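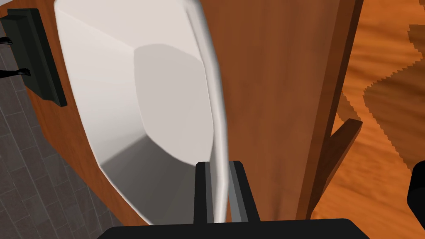
Traveck 2 review: a grasp and motion planner for household scenes

Traveck is a planning package for mobile manipulators that work in homes. It takes a scene description, a robot model and a list of target objects, and returns grasp candidates, arm trajectories and, in version 2, a contact-aware controller that runs them. Briltanby sells it with a small asset library of furnished rooms. I used it for six weeks on one workstation with a parallel-jaw gripper model. Kerstin Strobel ran the same jobs on a second machine to check the timing.

Installation

The installer is a single archive plus a license file. It expects a clean Python environment and will silently pick up an older collision library if one is on the path. Set the library path explicitly in the config file and check the first ten lines of the log. After that, setup took less than an hour, including the import of our gripper.

Gripper import is done through a form with fields for jaw opening, finger depth and pad geometry. The pads can be given their own friction value, separate from the finger body. Version 1 did not allow this, and thin parts slid out of simulated grasps far more often than they should have.

Grasp planning

The bathroom set is the hardest part of the library. Most of the useful targets there are thin and close to something large and curved. Our standard test was a slender curved white rod beside a sink basin set in a wooden countertop, with the fingers brought in on either side of it. White on white is a poor case for segmentation, and a curved rod gives a different closing direction at each point along its length.

We ran 600 attempts with randomized starting poses. Traveck 2 closed on the rod and held it through the lift in 569 of them. Of the failures, 13 were planning timeouts. The rest were bad closures, nearly all with the jaw axis set from the overall direction of the rod when it should have followed the local tangent. There is a setting for this, local_axis, and it is off by default. The manual mentions it once, in an appendix.

Candidate sampling defaults to 2,000 per object. For boxes and mugs this is wasteful. For thin parts I would leave it alone.

Motion planning

Approach paths are smooth and conservative. The planner keeps a fixed clearance from every surface until the final approach segment, then relaxes it for the target only. Next to a basin rim this is too strict: valid grasps are thrown out when the gripper body passes close to the rim. Clearance can be set per object in the scene file, but there is no way to set it by object class -- a real nuisance with a large library.

Replanning during execution works well. Moving the target mid-approach produced a new path without a visible pause.

Perception interface

Traveck does not include a segmentation model. It accepts masks and depth from whatever you already have. We used the Böttcher plug-in, which needed one change to its timestamp handling. With ground-truth masks from the simulator, everything is easier, and results obtained that way should be reported separately. The 600 attempts above used predicted masks.

Tooling

The viewer is the weak part. It can replay a run, step through contacts and show rejected candidates in red, but it cannot filter them by reason for rejection. Ingeborg Harms wrote a short script that reads the run log and groups rejections by rule. I have used it more than the viewer.

Compared with Grinport, Traveck is slower to plan and better at thin objects. Grinport has the better documentation and a usable command line. For tabletop picking of solid shapes I would stay with Grinport.

Verdict

Recommended for cluttered rooms and narrow parts, with local_axis switched on. Wait for the next release if you depend on a graphical debugger. Tested on version 2.1, Linux only.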